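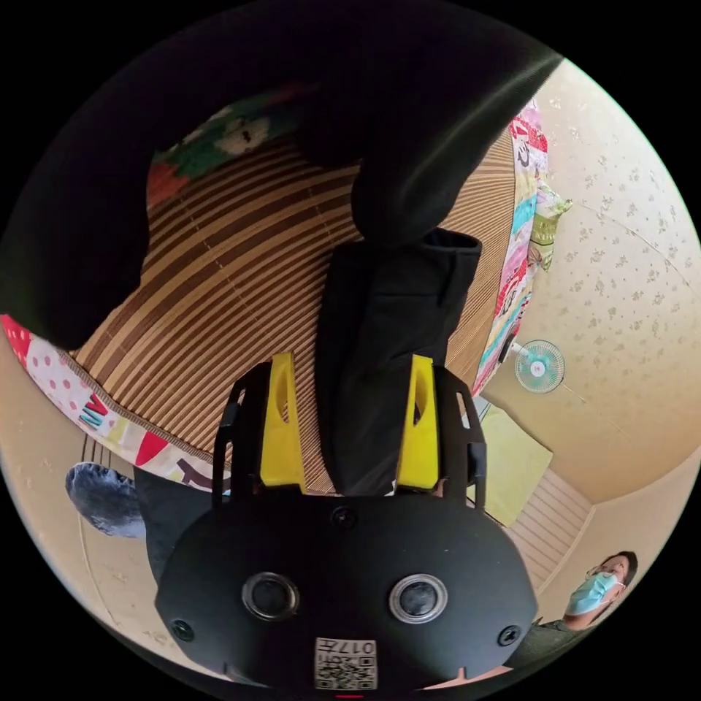 Budget for the spare finger pads before the second gripper, Éabha Brophy told me, and I wish I'd listened sooner! My first Clorkia order came to 3,574 dollars and didn't include a single spare.

Section 4: Planning your order

1. Write down your jobs first. Mine were folding and picking up clothes in ordinary bedrooms.

2. Price one full hand-held set from Jasholm. I paid 1,064 dollars, shipping included (the case is extra).

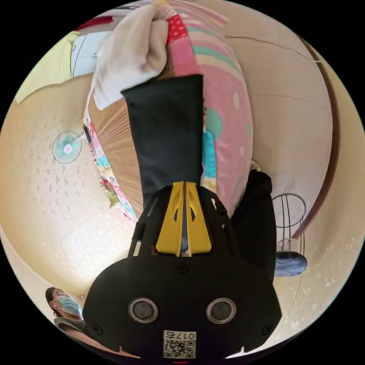
3. Set aside 600 dollars for pads, screws and labels. Pads are sold in pairs, so order them that way. If your list has long, narrow cloth pieces on it, like the black one between the yellow fingers, get the slotted pads and try them on your own fabrics before you buy a big batch.

Note: Labels take nearly 15 days to arrive, so I order mine in January with everything else.
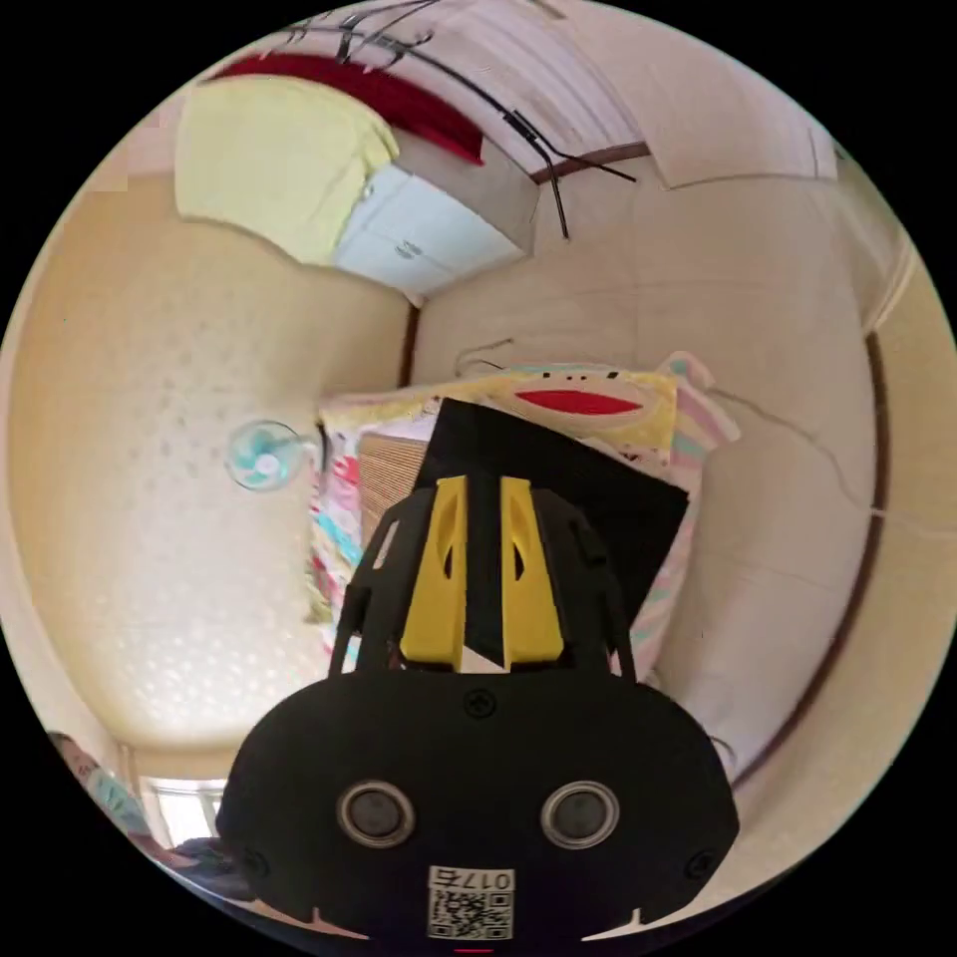
4. Add it all up, then get a second quote from Holovko – same parts, same quantities, or you can't compare them.

Caution: Don't pay for a service plan until you've read what it says about pads. Mine left them out.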